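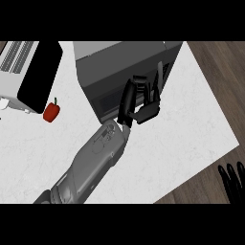
Ticket summary

Subject: Simulated kitchen station, center-of-counter task halts before microwave door is opened
Reported by: Viorica Ivanov, Visitor Programs, Mosness Learning Center
Assigned to: Yordanov Technical Services, Exhibit Support
Product: Greko kitchen simulation, visitor build
Location: Mosness Learning Center, Demonstration Room
Priority: High (public open day in October)
Status: Resolved, with one item open

Description of the problem

The Demonstration Room will present the Greko kitchen simulation to the public during the October open day. Visitors choose a task at the touch panel, and the simulated two-armed robot carries it out at a marble kitchen counter on the wall screen. The tasks offered are "Move the pepper," "Close the laptop" and "Open the microwave."

During the staff rehearsal, the first two tasks ran normally. In the microwave task, the arm reached across the counter and brought its hand to the front of the microwave, with the fingers partly open. It then stopped. The touch panel continued to show "Task in progress," and the Next Visitor button remained gray. The station stayed in this condition for 17 minutes, until the presenter restarted it from the control desk.

The fault was seen again in the afternoon. No error message appeared on the wall screen or on the touch panel in either case.

Effect on service

Each group on the open day is admitted to the Demonstration Room on a fixed schedule. A station that must be restarted by a presenter will delay the next group and every group after it. The microwave task is also the one named in the printed visitor guide, which has already gone to the printer. Visitor Programs therefore asks that the task be repaired and kept on the menu.

Information requested by Exhibit Support

Please provide the following before work begins:

1. The build name shown on the startup screen of the control desk.
2. The session log from the rehearsal.
3. The order in which tasks were run before the fault.
4. Any changes made to the room or the equipment after installation.

Reply from Visitor Programs

The build name is Visitor 2. The session log has been placed in the shared support folder. Before the first fault, the presenter ran the laptop task, the pepper task and then the microwave task without using Reset Kitchen between them. The order before the second fault was not written down.

The touch panel was replaced by Gillametti, our audiovisual contractor, after the station was installed. The old panel had a worn corner. We are not aware of any other change.

V. Ivanov

Log entry, 9:10 a.m.

Remote session opened with the permission of Visitor Programs. The session log was reviewed. The motion planner reported a completed reach in both failed runs. The next instruction, which is to place a finger behind the edge of the door, was never issued. The task was waiting for a "door clear" signal.

The simulation itself did not stop. Its physics clock continued at 1000 steps per second for the entire wait, and the second arm continued to receive its hold command. For this reason the station's own watchdog did not detect a failure. The watchdog looks only for a stopped clock.

Log entry, 9:45 a.m.

Microwave task run on its own after Reset Kitchen. Result: completed. Door opened and task ended normally.

Microwave task run after the pepper task, with Reset Kitchen between them. Result: completed.

Microwave task run after the pepper task, without Reset Kitchen. Result: halted in front of the door. The hand was not touching the door at the time of the halt.

The fault can now be produced on request. It depends on the state left behind by the pepper task.

Log entry, 10:30 a.m.

The "door clear" check uses a region of the counter in front of the microwave. The region must be free of loose objects before the door is allowed to swing. In Visitor 2, the pepper task ends with the pepper set down at a target position chosen from a list. Two positions on that list lie inside the door region. When either is chosen, the check returns "not clear," and the task waits for an object that no one has been asked to move.

The laptop is a fixed object in this build and has no part in the fault. The pepper's starting position is outside the region and is also not a cause.

Question to Visitor Programs: does the presenter script require the pepper to be placed at any particular point on the counter?

Reply from Visitor Programs

It does not. The script says only that the robot will pick up the pepper and set it down in another place. Presenters do ask visitors to guess where the pepper will go, and we would like to keep more than one possible position for that purpose.

We would also ask that any waiting period be visible to the presenter. At the rehearsal, the presenter spoke for several minutes in the belief that the robot was still planning its next movement.

V. Ivanov

Log entry, 1:15 p.m.

The following changes were made to the visitor build:

1. The two target positions inside the door region were removed from the pepper list. The remaining positions are on open counter, clear of the door's path.
2. The "door clear" check now has a time limit. If the region is not clear when the limit is reached, the arm withdraws to its rest position and the task ends with the message "The robot could not open the door safely. Please choose another task."
3. The control desk now shows a yellow notice with the words "Waiting for clear counter" whenever the check is active.
4. The Next Visitor button becomes available after any ended task, including a task ended by the time limit.

The build name on the startup screen is unchanged. The revision line beneath it now reads "Support revision A."

Log entry, 2:05 p.m.

Six full visitor sessions were run in the order laptop, pepper, microwave, without Reset Kitchen. All completed. The pepper was placed at a different position in each session.

One additional session was run with the pepper placed by hand inside the door region from the control desk. The yellow notice appeared. The arm withdrew at the time limit, the message was shown, and the Next Visitor button became available. This is the intended behavior.

Log entry, 2:40 p.m.

During the last of these sessions, the touch panel did not respond to the first press on "Open the microwave." A second press was accepted. The session log records only one press. The simulation did not receive the first one, so the changes above could not have caused this. The item has been separated from the main fault and is described under Open item.

Instructions for presenters

These instructions replace the page marked "If the Robot Stops" in the presenter binder.

Before the first group enters, select Reset Kitchen at the control desk. Confirm on the wall screen that the pepper is on the counter near the laptop.

Reset Kitchen is recommended between groups. It is not required between tasks within a group.

If the yellow notice appears, allow the task to reach its time limit. Do not press Restart Station while the notice is showing. Visitors may be told that the robot is checking the space in front of the door.

If the touch panel does not respond, ask the visitor to press again in the center of the button. If the second press is not accepted, start the task from the control desk and write the time and the name of the task on the session sheet.

If the wall screen stops moving entirely, press Restart Station and call Exhibit Support at the number inside the cover of the binder.

Open item

Touch panel, missed first press. Gillametti has been asked to confirm the sensitivity setting of the replacement panel and to visit the Demonstration Room before the open day. Visitor Programs will provide access. Exhibit Support will be available by telephone during the visit so that presses can be compared with the session log.

Confirmation from Visitor Programs

The revised station was tested by the presenting staff this afternoon, using the new instructions. The microwave task completed each time it was selected. The yellow notice was not seen, except when we placed the pepper inside the door region ourselves to practice the procedure.

We agree that the main fault may be marked as resolved. Please keep the ticket open for the touch panel. We would also appreciate a printed copy of the presenter instructions in large type, as the control desk is dimly lit while a group is in the room.

Viorica Ivanov
Visitor Programs

Log entry, 4:20 p.m.

Large-type copy prepared and sent to Visitor Programs. Main fault marked resolved. Ticket remains assigned to Exhibit Support pending the report from Gillametti.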